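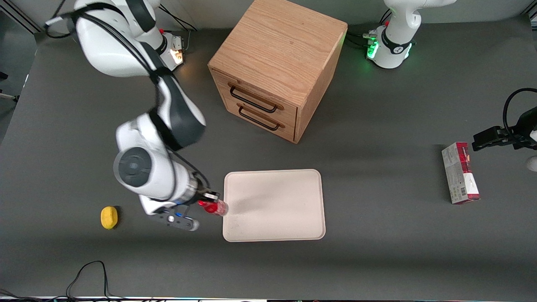

How long should you rest a pie dough before you roll it out? Two hours in the fridge, and overnight is better if you can plan that far ahead.

OK so I got asked that enough times this month that I'm just going to do the whole pie thread. November, you know how it goes. Grab a coffee.

First thing, the butter. Cold, cut up, and then I stick the cubes back in the freezer while I measure everything else. I used to grate it on a box grater and I liked the texture, but my hands are warm and by the end of the stick I was holding a greasy little nub. Cubes are fine!

Flour: plain old all-purpose. I went through a pastry flour phase when we lived in Milville (the co-op there had it in the bulk bins and I felt very fancy) and the crust kept falling apart when I lifted it. My sister couldn't taste a difference. I could, a little, but not enough to chase it all over town.

Water is where people get in trouble. Recipes give you a number and your kitchen has other ideas. Go a spoonful at a time, squeeze a handful, and if it holds together when you open your fist, quit. It'll look too dry. Leave it alone and let the fridge sort it out.

Someone asked about vinegar. I put in a small splash of cider vinegar because my grandmother did. I've made it without and the pie was good. Do what you want.

Rolling! Flour the counter more than you think, and keep turning the dough so it never gets a chance to stick. Quarter turn, roll, quarter turn, roll. If the edges crack like a dry lake, it's too cold, so walk away for a few minutes and try again. If it's going soft and shiny, back in the fridge, pin and all if you have to.

I do disagree with the old Britwood church cookbook on this, which I otherwise love to pieces. It says to patch cracks with water and a scrap of dough. For a bottom crust, sure. For a top crust I'd rather pinch it and put a leaf cutout over it – looks like you meant it.

Oven time. I start at 400 on the lowest rack with a sheet pan already in there getting hot. That's my whole trick for the bottom. Then I turn it down once the edges have some color. Don't ask me for minutes, my oven runs hot on the left side and yours is going to do its own thing.

For apple, bake it until you see thick bubbles coming up through the vents. Slow, gloopy ones. Thin fast bubbles mean the juice hasn't set up yet and you'll have soup. I've served the soup. People ate it with spoons and were very nice to me.

Speaking of apples, Bülent Karakaya from down the street brought me a sack from his tree and they're the best I've had in years. Small, ugly, super tart. He doesn't know what kind they are and neither did the people who sold him the house. I mixed them with store apples, 2 of his to every big one, and skipped the lemon.

Pans: glass if you're nervous, so you can lift it up and look at the bottom. Metal browns better for me. I do have a pretty ceramic one from the MacPherson estate sale and it comes out for photos and quiche.

Foil around the rim, yes. I put it on partway through, once the edge is the brown I want. Those silicone ring things slid right off mine and took some of the crimping with them, which I'm still mad about.

And please let it cool all the way. I know. The smell is unreal and everybody's hanging around the kitchen with forks. A fruit pie needs hours. I bake mine the night before, leave it on the counter under a dish towel, and warm slices up if people want them warm.

Can you freeze the dough? Oh yeah, I do it every year. Flat disks, wrapped tight, then into a bag with the date on it. Move it to the fridge the night before you need it. I've got 2 in there right now next to the peas.

Pumpkin is a whole other conversation, with the blind baking and the cracks down the middle. I'll do that one tomorrow night after the dishes. Send me your questions before then, and if anyone has a good way to use up half a can of evaporated milk, I'm all ears!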